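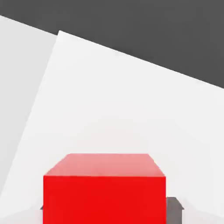

Figure 4. Practice block between the gripper fingers, simulator view.

4. Your first chore: the block pick

We know you bought the Sarkik kit to get socks off the floor! Start with the block anyway. Picking up one plain cube is the root of nearly every chore in this guide, and it's a real thrill when your own settings pull it off.

1. Open Ploteo and load the scene called Block Pick.
2. Set arm speed to 40 percent.
3. Bring the fingers down until they straddle the cube, one on each side, as in Figure 4.
4. Press Close, then Lift. Wait for the Hold light in the side panel.
5. Press Lower, then Open.
6. When you're happy with single picks, choose Repeat and enter 300.

NOTE: Ploteo shows a score when the run ends. A score of 86 or better opens the Laundry and Dishes scenes (Section 5).

CAUTION: Do not copy simulator grip settings straight to the real arm. Go through the grip check in Section 7 first, and keep your hands clear of the fingers.

So can it do the chores yet?

Some of them – and more than we could say in March. Blocks, boxes and stiff cups go well. Towels are harder. Our tester Rutilio Cuevas ran the towel scene for a full afternoon and got a score of 71, with most of the misses at the second fold. Wet dishes we still do by hand. Try them in the simulator all you like (it's great fun, and a dropped plate costs nothing), but leave the real ones in the sink.

If the fingers land on top of the cube, go back to step 3 and lower the arm speed.

We use cookies to remember your manual language and page settings. Accept | Manage choices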